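Pigging a short subsea flowline with no pig receiver on the platform side
Posted in: Pipelines and Subsea

osenlars
Hi everybody, I've been reading this forum for ages and finally have something to ask! We look after a small gas flowline, 1,522 meters long, running from the Osen manifold to an old platform. The operator wants a wall thickness check before winter, and there is a launcher at the manifold end but no receiver topside (it was taken out to make room for a compressor skid, long before my time). Has anyone run a tethered tool out and back on a line like this, or should I be pushing for an external scan by ROV? The line is partly buried, if that matters.

2 answers

Rilik_wells
Welcome! Yes, the burial matters quite a lot. An external scan needs the pipe uncovered and cleaned at each spot, and dredging can eat up your vessel days before you have a single reading. We did a tethered ultrasonic run on a line a bit longer than yours and I was very happy with it, but please look hard at your bends first. Every bend adds pull on the tether, and two tight ones close together can stop you completely. Ask the tool vendor for a pull force calculation using your real as-built drawings. Also remember that ultrasonics need liquid in the line, so a gas line has to be flooded and then dried afterward, and somebody has to pay for that.

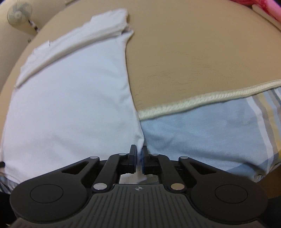

Oberholzer
Just rent a temporary receiver. We had one on a 200 mm line and it went fine. Check your flange rating and whether the deck can take the weight. Botix might have one, I haven't called them lately.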